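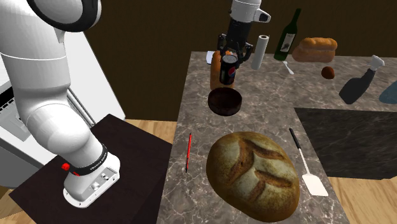 Unit 6: Reviewing a simulation kit (Presitora Kitchen)

Reading for this unit: the Presitora quick-start guide and the Fislow license page. Bring your notes on grasp planning from Unit 2.

Why this kit

I've wanted to teach with Presitora for a while, and I'm so glad we finally can! It's a rendered kitchen with a single arm on a pedestal, and you get a cluttered counter to work with from the very first run. The can is the usual starting target. Look at how tight the space is: a loaf of bread directly behind it, a bowl in front, a paper towel roll just to the right of the fingers. A gripper that opens wide has to mind all of that.

What you get

Fislow sells the course license for 500 dollars a term, with 2000 scene layouts included. Objects are swapped in and out between layouts, so your script can't lean on fixed positions. Revport handles the file export (this part is great, it just works on the lab machines).

What to look at in your review

Setup: how long from download to first grasp?
Variety: do the objects differ enough in shape? A spatula lying flat and a big round loaf ask very different things of two fingers.
Scale: compare the round loaf in the foreground with the can. Would you trust those sizes in your own tests?
Contact: run the same grasp twice and compare the logs.

Lab work

Work in pairs. Pick 2 objects, write a grasp for each, and save every run, failed ones too. Reviews go in the Sombatkul folder by the first Friday in May.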